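Ticket 921, table rocks on wood floor, front edge scuffed
Status: closed
Unit: Kistwood dining table, white legs, pale top
Site: Vollville rental, upstairs kitchen
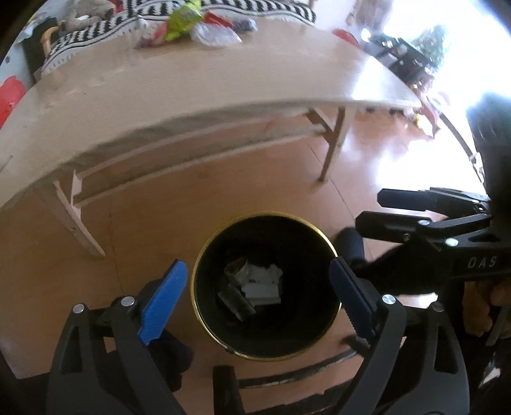 *Front side of the table, two legs and crossbar, bin on the floor below.*

**Reported**

Tenant reports that the table rocks when someone leans on the front edge. Started after the table was moved closer to the window. Second complaint in the same ticket: dents and scuffs along the front edge of the top. Tenant wants to know if the top can be sanded without taking it off the legs.

**Initial checks (Saturday, 10:15)**

- Left the cloth and everything on it in place for the first test. Rock present, small, diagonal.
- Moved the black bin out of the way and repeated. Same result.
- Cleared the top completely, including the zigzag cloth, and repeated. Same result. Load on the top is not a factor.
- Rotated the table a quarter turn. The rock moved to a different pair of corners. This points to the floor, or to floor and frame together.

**Floor**

Put a straightedge down in two directions. There is a shallow dip where the rear leg on the window side stands. A folded business card fills it. The finish is glossy and shows every drag mark, so lift the table for all further moves. Do not slide it.

**Frame**

Crossbar between the two front legs: tight at the left end, slight play at the right. Pulled the right leg outward by hand and could see the joint open by the thickness of a sheet of paper. No split in the leg. The paint had cracked in a line around the joint, consistent with movement.

Top fasteners checked from underneath. Two were a half turn loose. Tightened, rock reduced but still there.

**Attempt 1: felt pads**

Fitted Nodico stick-on pads, one per leg. Worse. The pads compress unevenly and the table felt soft under an elbow. Removed, residue wiped off.

**Attempt 2: reglue crossbar**

1. Turned the table upside down on a blanket.
2. Opened the right-hand joint as far as it would go without force.
3. Scraped out the old glue. It came away as brittle flakes.
4. Applied wood glue, closed the joint, strap clamp across both legs.
5. Left clamped for 60 minutes, then left upside down overnight with no load.

Joint is now tight. The frame no longer racks when pushed from the side. Remaining rock is from the floor only.

**Attempt 3: shim**

Hard plastic shim under the rear leg on the window side, trimmed flush so it can't be kicked out. Table stable with full body weight on the front edge. The shim only works in the current position. If the table is moved again, take it out and start over.

**Edge damage**

The scuffs are light. The dents are deeper but the fibers look crushed, not torn. Tried a damp cloth and a warm iron on one dent at the left end. It came up most of the way. Did not continue without an OK from the owner, as the finish is unknown and heat can cloud some of them.

Answer to the sanding question: possible with the legs on, but the whole top would need to be done. Spot sanding a pale top like this leaves a visible patch.

**Parts and references**

- Shim, hard plastic, Galanis stock no. 364
- Pads (removed, not reused)
- See also ticket 890, same floor, bookcase leaning

**Follow-up**

- Recheck the crossbar joint in September. If the paint line has opened again, the joint needs a dowel.
- Owner to decide on edge repair. Open a new ticket for it.
- Bin returned to its spot by the table.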